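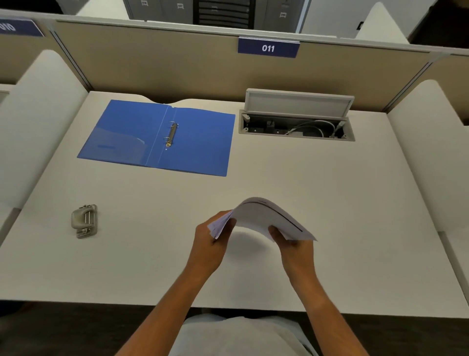
Page last modified: 13th May

Home | Units | Handouts | Forms | Contact
Reading time: 4 min

Records Practice, Unit 4: Loose Sheets into a Ring Binder

Handout prepared by Menaka Akanda. Revisions to the section on checking by Rafsan Haque.

4.1 Scope

This unit covers the filing of single sheets in a two-ring binder: squaring, punching, loading and checking. It applies to working files kept at the desk. Archive boxes are covered in Unit 6, and bound reports are not punched at all.

The sheets used in the practical are mixed on purpose. The set contains worksheets, answer forms and pages with small tables. Treat them as one file and keep them in the order in which they are issued.

4.2 Squaring the stack

New sheets from a printer cling together, and a stack that looks even may be several millimeters out at one corner. Hold the stack by its two short sides and bend it into a shallow arch. Grip it firmly, let it flatten, and repeat in the opposite direction. Air enters between the sheets and they slide freely.

Stand the stack on its long edge and tap it on the desk. Turn it to the short edge and tap again. Finish on the edge that will be punched. If that edge is uneven, the holes will be uneven by the same amount, and the fault will show each time the page is turned.

Remove staples, clips and adhesive notes before squaring. Folded corners are straightened by hand.

4.3 Punching

The hole punch stays on the desk within reach but clear of the binder. The working procedure is as follows.

a. Divide the stack into portions within the capacity of the punch. Capacity is given for standard copy paper; heavier stock reduces it.
b. Find the center of the punching edge. On the top sheet of each portion, make a light pinch mark at the midpoint.
c. Line up the mark with the center mark on the punch and push the paper fully against the back stop.
d. Press the lever down in one stroke. A second stroke on the same portion tends to leave ragged holes.
e. Lay the punched portion face up and place the next one beneath it.

Empty the chip tray before it is full. Packed chips stop the pins from completing their travel and are the usual cause of a hole that is cut on one side only.

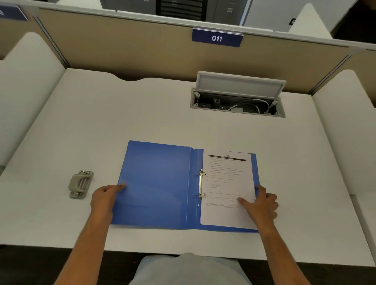 Check the margin before committing a whole set. Text that runs close to the punching edge can be lost to the holes or hidden in the curve of the paper near the rings. In such cases reprint with a wider inner margin. Reducing the page size is acceptable for reference copies but not for forms that must be written on.

4.4 Loading the rings

Open the binder flat, with both covers resting on the desk. Release the rings fully. Lower each portion onto both rings together, keeping the sheet level. Feeding one hole and then twisting the paper to reach the other stretches the first hole.

Load from the back of the file toward the front. Last sheets go in first, and each later portion is placed on top. Close the rings with even pressure at both ends of the mechanism, and look at the point where the halves meet. A gap there will catch the paper.

For the practical we use the Kokkonen binder or the Nodel binder, depending on supply. The two differ in ring diameter, so do not transfer a full file from one to the other without checking the fill.

4.5 Fill limit

A binder is full when the covers, closed, are parallel. Beyond that point the upper sheets ride on the curve of the rings and the holes begin to tear. The course store holds nearly 400 spare sheets for replacement copies, and a torn sheet should be replaced before it is filed again. Reinforcement rings are permitted on signed originals only.

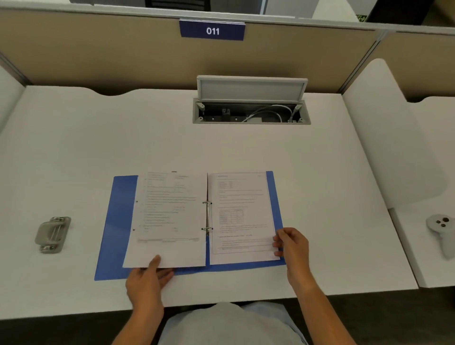 Allow for growth. A project file such as the Drovmont set, used in the second assignment, receives additions through the end of May, and a binder loaded to its limit at the start will have to be split. Splitting is done at a section break and both spines are relabeled.

4.6 Checking the file

Turn every page once, front to back. Hold the sheet by its outer edge at about mid-height and carry it over the rings in an arc. Do not pull it by the lower corner. The page should travel freely and lie down on the opposite side. Resistance at one ring usually means a hole out of position or two sheets caught together.

While turning, confirm the following:

- page numbers run in sequence
- all sheets face the same way
- no sheet is held by one ring only
- headings and footers are complete 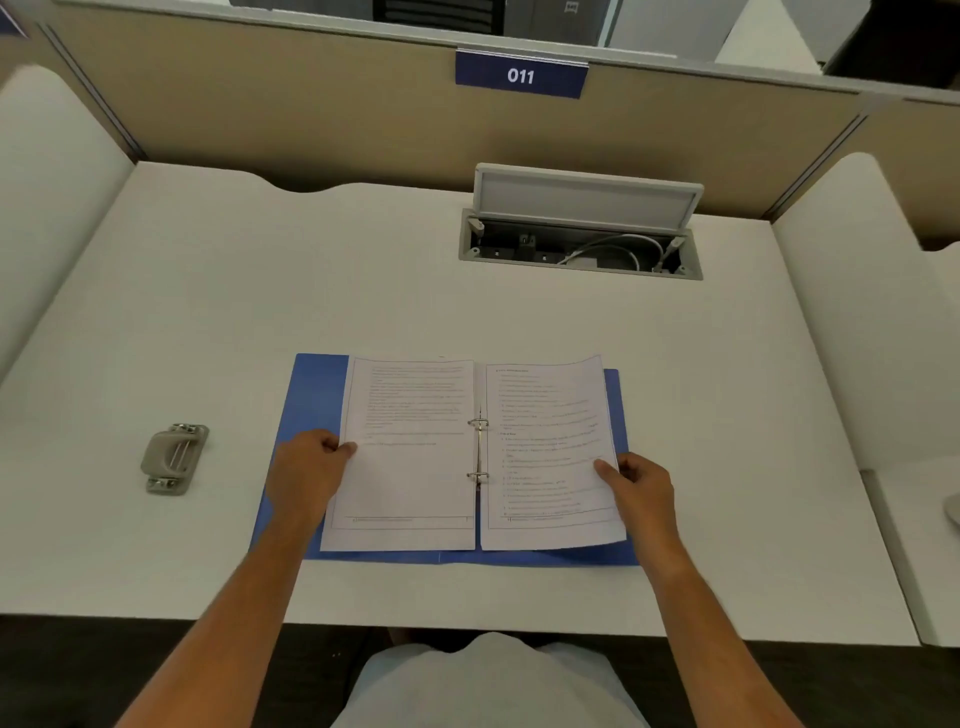

4.7 Recording the check

Enter the file title, the number of sheets and your initials on the Dredent control slip. The slip goes in front of the first page and is not counted in the total. Where a sheet has been replaced, write its page number in the remarks column with the letter R.

Return the punch with its tray empty. Completed binders are handed in closed, spine label outward, together with the slip for Unit 3 if this is still outstanding.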